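桌面物品整理机械臂课程项目报告

项目代号:Hattar
小组:Varkwood 组
指导:Timothée Bailly

一、任务

课程要求每组用一台带夹爪的机械臂,在白色桌面上完成一项由多个步骤组成的操作。我们选的是餐具和玩具食物的整理:把指定的物品从当前位置拿起,放进指定的容器,途中不碰倒其他东西。验收时由指导老师口头给出目标,我们在控制台里选对应的指令,之后不再干预。

选这个题目之前,我们讨论过叠积木和插销钉。叠积木对高度控制要求高,可是物体形状单一,插销钉需要力传感器,实验室的那一套已经被另一组借走。整理餐具的物体种类多,失败的方式也多,适合写报告。

二、分工和进度

我们四个人分成两边。两人负责示教数据的录制和清洗,两人负责训练和部署。录数据的一边先开工,训练的一边在等数据时写评测脚本。中期检查之前两边互换了一次,换完以后训练脚本里的路径全部要改,浪费了两个下午。下次如果再换人,应该先把路径写进配置文件。

期末材料在七月提交,实机部分在此之前已经停止,后面只做数据分析和写作。

三、硬件和桌面布置

机械臂用的是课程统一配发的型号,固定在桌子的一侧。夹爪的手指是黑色的,在浅色桌面上容易分割出来,但碰到深色背景时边缘会丢。我们没有更换手指,只在预处理里调了曝光。

物体取自实验室的道具箱,包括碗、盘、小锅、瓶子和仿真水果。选物体时尽量让颜色和形状有差别,同时保留几个容易混淆的。两只碗就是故意留下的,一只浅绿,一只蓝,用来检查模型有没有真正用到指令里的颜色。

每次录制之前按布局表摆放物体,布局表由脚本随机生成,打印出来贴在桌边。摆放误差不做校正,我们希望模型能适应这种误差。

四、数据录制

示教采用遥操作。操作者坐在机械臂的侧后方,这样能看到手指和物体之间的间隙。每条示教从固定的初始姿态开始,到夹爪松开并退回为止。中途停顿过长的、夹取两次以上才成功的,都标记出来,训练时先不用。

最后保留下来的示教一共958条。清洗时删掉的主要是三类:时间戳错位,夹爪开合信号缺失,还有操作者选错了目标物体。第三类最难发现,只能逐条回放。我们后来规定,录制时由另一个人把指令念出来,操作者重复一遍再开始,这类错误少了很多。

有一点在开题时没有考虑到。接近碗一类的物体时,不同操作者的习惯不一样,有人从正上方下去夹碗沿,有人从侧面斜着进。两种做法都能完成任务,混在一起训练之后,模型有时会停在两条路线的中间,既不下降也不前进。
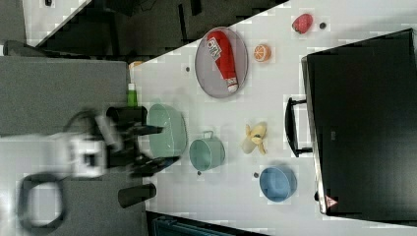 Timothée Bailly 在中期检查时提出,先不要急着加数据,应当把夹取方式统一,再看同样数量的数据能做到什么程度。他还说,如果一个动作连两个操作者都做得不一样,就不能指望模型自己替你们选一个。

我们按这个意见重新整理了数据。凡是夹碗的示教,一律只留从碗沿进入的,不够的部分补录。补录用了两天,操作者固定为同一个人。补录期间桌面布局仍然随机,只统一手法。

五、训练

模型用模仿学习的方法训练,输入是相机画面、关节角度和文字指令,输出是一小段后续动作。代码在课程提供的框架 Uditia 上修改,主要改了三处。

第一处是动作的长度。默认设置一次预测的动作过长,物体稍有移动就来不及修正。缩短以后动作变得零碎,夹爪在物体上方会抖,又加了平滑。最后采用的长度是反复试出来的,没有理论依据。

第二处是夹爪信号。原框架把夹爪开合当作连续量,输出常常停在半开的位置。我们改成开和合两类,单独计算损失,夹不紧的情况明显减少。

第三处是指令。最初的指令只有物体名称,例如“碗”。加上颜色之后,两只碗的混淆有所缓解。指令由模板生成,没有录入口语化的说法,所以验收时只能从固定列表里选。

训练步数方面,我们每隔4000步保存一次模型,逐个拿到实机上试。训练损失一直在降,实机表现却不是一直变好,后期的模型对没见过的布局反而更差。因此最后选模型看的是实机结果,损失曲线只作参考。

六、评测方法

每个任务在实机上重复20次,每次更换布局。成功的标准有两条:目标物体最终在指定容器内;其他物体没有被碰倒或推离桌面。只满足第一条的记为部分成功,单独统计。

评测时操作人员不能接触桌面。出现碰撞或机械臂自动保护时停止本次评测,记为失败。评测顺序也随机,避免机械臂发热以后影响集中在某一个任务上。

评测脚本会记录每次的起始布局和指令,并自动保存录像。这个功能在项目前期看起来用处不大,写失败分析时几乎每一段都要靠它。

七、结果和失败分析

小型物体的结果最好。仿真水果体积小,周围留有空隙,夹爪下去之后即使偏一点也能夹住。失败主要发生在水果紧挨着盘子的时候,手指的一侧会碰到盘沿,把盘子推开。

瓶子的结果比预想的差。瓶身横放时,夹爪需要转到与瓶身垂直的方向,示教里这个旋转动作所占的时间很短,模型学得不好,经常转到一半就下降。我们试过在训练时给旋转段加权,有改善,但别的任务略有退步,最终版本没有采用。

碗是投入时间最多的一类。统一手法之前,主要的问题是前面提到的停顿。统一之后停顿基本消失,剩下的失败大多是夹得太浅,抬起时碗从手指间滑出。碗沿的厚度不同,同一个夹取深度不能通用。如果继续做,应当在夹爪上加一层防滑材料,或者让模型根据接触后的电流再压一下。

颜色混淆没有完全解决。两只碗离得较远时,模型基本能选对。离得近时,它倾向于去夹离初始姿态更近的一只。回看数据后发现,示教里目标恰好是较近物体的比例偏高,这是随机布局脚本的一个缺陷:脚本只随机了位置,没有控制目标和干扰物的远近关系。脚本已经修改,但没有时间重新录制,报告里的结果仍来自旧数据。

八、安全和设备使用

机械臂运行时,操作者的手不进入桌面范围,急停按钮放在左手能够到的地方。整个项目中急停按过两次。一次是指令发错,夹爪朝桌面边缘运动;另一次是相机掉线后程序没有停,继续按最后一帧画面输出动作。第二个问题已经在代码里处理,超过时限没有新画面就停机。

线缆的问题值得单独记一下。夹爪的线如果留得太短,转到某些角度会拉紧,留得太长又会挂到桌上的东西。我们试了几种走线,最后在机身下面留了一圈余量,用扎带固定。每次开机前检查扎带,写进了组里的开机清单。

九、与其他组的比较

Odby 组做的是抽屉开合,使用同一个框架,数据量比我们少,成功率比我们高。两组交换过代码,他们的训练设置用在我们的数据上没有明显变化。我们的看法是抽屉的位置固定,需要适应的情况少,两组的数字不宜直接比较。他们的数据检查脚本写得比我们好,能自动找出时间戳错位的记录,我们在后期直接用了。

十、遗留问题

布局脚本修正后的数据还没有录制。瓶子的旋转动作没有找到合适的处理办法。口语指令没有测试。下一届同学如果接着做 Hattar,建议先从布局脚本和夹碗的深度入手,代码和布局表都放在课程服务器的组目录里,清洗时删掉的示教也保留着,附有删除原因。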